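Grant Updates | Musical Theater
3/19/20
By Dalva Evangelista, Jollham Players

Dear Mr. Gounder,

Thank you for your patience with this report, and for the kind note you sent after the December concert. I know you asked for a page, and I will try, but there is a good deal to tell and I have never been much of a hand at leaving things out!

Our new musical, Kesura, now has a full first act. Jayson Samonte finished the last of the orchestrations for it over the winter, and the quarrel duet that gave us so much trouble has been moved to just before the finale, where it sits far more happily. The lighthouse ballad is also shorter by two verses. I was fond of those verses, but Nazareno Caputo, who directs, was right that the audience would be ahead of the song by then.

The preview concert at the Bundgate Hall drew 416 people across its two nights. We had hoped for a few more on the second, but those who came were generous and stayed to talk, and a lady from the back row wrote me four pages about the mother's part. I have taken most of her advice.

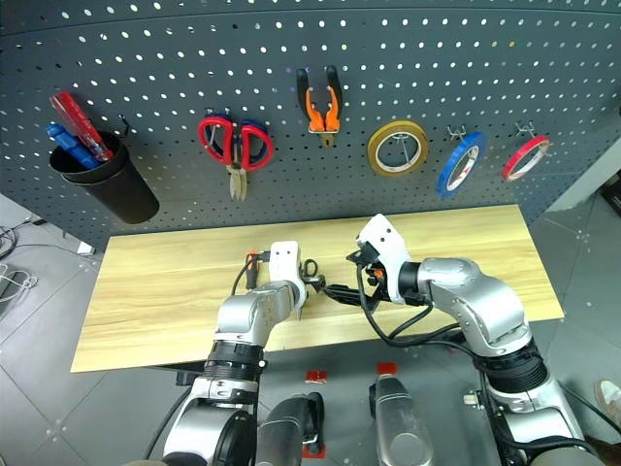 On the money side, we have spent $1,407 of the $2,000 you gave us for the workshop stage. The greater part went to the rehearsal pianist and to copying the scores, with $200 for the hire of the hall. What remains is set aside for the second-act reading, and I would like your blessing to put a little of it toward a cello, as the score plainly wants one.

Casting is nearly settled. Jayson Layug will sing Bautista, the ferryman, and he brings a lovely plain way with the comic numbers, never pushing for the laugh. We are still looking for our Aunt Rosa. Two singers have read for it and either would do nicely, but Nazareno would like to hear them both with the chorus before he makes up his mind.

The second act is slower going. Four songs are done, the storm scene is half written, and the ending has changed twice. As matters stand now, the reading has no fixed date, and I would sooner tell you so plainly than name one and have to take it back. I will write again once the storm scene is finished, and will send the revised lyrics along with that letter.

With warm thanks from all of us,
Dalva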